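3.2 Late payment of wages and the path to collective complaint

The workers we interviewed rarely went to the labour office as the first step. In almost all accounts, the complaint began inside the accommodation, among men who shared a room or a bus, and it stayed there for several weeks. Only when the second salary date had passed did the group speak of sending someone to the company. This delay is important for the law, as the regulations in Elldale count the period for a wage complaint from the first missed date, and a worker who waits may lose a part of the claim without knowing it.

The largest case in our material concerns Fakhoury, a contracting company which supplied labour to several sites in the Herkano industrial zone. At the time of the dispute it had 2800 workers on its register, of whom 80 took part in the stoppage that was later recorded by the police as a disturbance. The stoppage began in August, in the morning, when the buses were already standing at the gate. The men refused to board until a person with authority over salaries would come. A supervisor came instead, without papers, and the discussion became loud. According to the file, the police arrived before noon and took five men to the station.

We read the file together with the interviews, and the two sources do not agree in every point. The file speaks of "threatening behaviour towards the representative". The workers said that they stood around his car and asked him to telephone the office. Dlamini (in the earlier part of this project) found the same difference in two smaller disputes, where the word used in the first police note was repeated in all later documents, including the deportation order. We do not try to decide here which version is correct. Our interest is in how the first word was chosen, and by whom, and why it was so difficult to change it afterwards.

The legal position of the five men was weak from the beginning. Their residence permits were tied to the employer, and the employer reported them as absent from work on the same afternoon. After this report the labour office treated the wage complaint as suspended. One official explained to Rawan Saliba that a complaint "needs a worker", and that a person with a cancelled permit is not a worker in the sense of the regulation. We found no written rule which says this. It seems to be a practice of the office — an old one, as it was described to us in the same words by a retired clerk.

The type of site also had an influence on how the dispute was handled. Fakhoury sent men to construction, to cleaning and to light assembly, and the conditions of these groups were not equal. In the assembly halls the workers were fewer and they knew the client's staff by name, so a late salary became known to the client quickly. On the building sites there was no such contact.

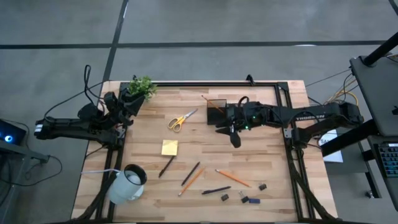 Figure 2. Two robot arms facing each other across a table with a black rail frame.

The client in the assembly case was Trollska, and its manager told us that he had paid the invoices of Fakhoury on time in every month of that year. He showed us the bank receipts. He was not obliged to ask if the money had reached the workers, and he did not ask until the men in his own hall told him. After that he wrote two letters to the contractor. The salaries of this small group were paid within the same month, while those on the building sites continued to wait. We cannot prove that the letters were the cause, but both the manager and the workers believed it.

From this we take a limited conclusion. The outcome of a wage dispute depended less on the size of the debt than on whether some person outside the contracting company knew of it early. Where such a person existed, the matter was treated as a question of payment. Where he did not exist, the matter reached the authorities for the first time as a question of public order, and the unpaid wages appeared only in the last paragraphs of the file, if they appeared at all.

Two limits of the material should be mentioned. First, we could not speak with the men who had already been deported, except one, who answered our questions in writing and asked that his country not be named. Second, the company gave us its register but not its payroll, so the amounts in Section 3.3 are based on the workers' own notes and on bank messages saved in their telephones.

3.3 Amounts claimed and amounts recovered

The notes kept by the workers were of different quality. Some men wrote down each shift with the hour and the name of the foreman, others only the total which they expected at the end of the month. Where both a note and a bank message were available, we used the bank message.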